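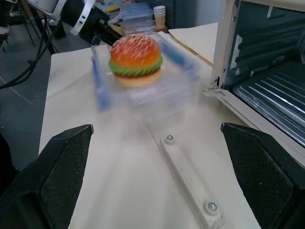 Apr 18, 2024

Front hub rebuild, part two

The left front hub on the trail rig is back together. Part one covered teardown and ended with the bearings on the bench and a decision still open on which seals to use. I went with the Gratine double-lip seals. The single-lip ones that came out had let in silt after one season, and the grease behind them had gone gray and gritty.

Cleaning took longer than assembly. I used two rounds of parts washer fluid and a nylon brush on the spindle, then wiped it down with brake cleaner. There was light pitting on the outer third of the spindle, not in the bearing contact area. I knocked the high spots down with 400 grit and left it alone.

Both races went in with a driver. The inner race seated square on the first try. The outer cocked slightly at half depth and had to be tapped back and restarted. You can hear when a race bottoms out, as the sound goes from dull to sharp. I still check with a feeler gauge behind the lip. No gap on either one.

Preload is where the factory manual and the forum threads disagree. The manual wants the inner nut torqued while turning the hub, backed off, then torqued again to a much lower number. A lot of people skip the second step and back off a fixed amount by eye. I followed the manual. Rotating drag measured with a spring scale at the wheel stud came out inside the range, toward the upper end. I expect it to drop a little once the grease moves around.

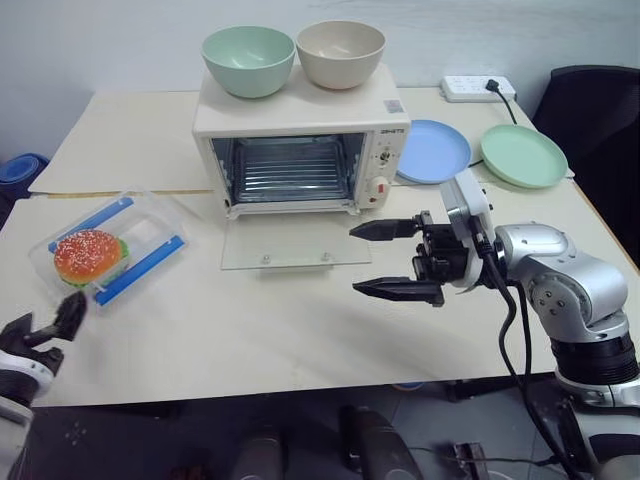
The locking hubs are a separate issue. The Vitbridge manual hubs I bought in July have been fine mechanically, but the dial on the left side had become stiff enough to need pliers. With the cap off, the cause was too much grease. Whoever packed it last (me) had filled the cavity behind the clutch ring. These want a thin film of light grease on the splines and nothing else. After cleaning, the dial turns by hand with the same effort as the right side.

One note on the snap ring. The replacement in the kit was slightly thicker than the original and would not drop into the groove until I pulled the axle shaft outward with a bolt threaded into the end. If yours will not seat, check that before you start grinding on anything.

Test drive was the gravel loop out past Jasurport, 6 miles each way, with a stop at the turnaround to check hub temperature. Left and right were within a few degrees of each other on the infrared thermometer. No wobble at highway speed on the way back. I jacked it up again at home and there was no play at twelve and six o'clock.

I will recheck preload at 200 miles and again before the summer trips. The right side gets the same treatment when the second seal kit arrives from Naidu. It is currently on backorder with no date given. The right hub has no play and no noise, so it can wait.

Part three will be the steering stabilizer, which has started to weep at the shaft seal.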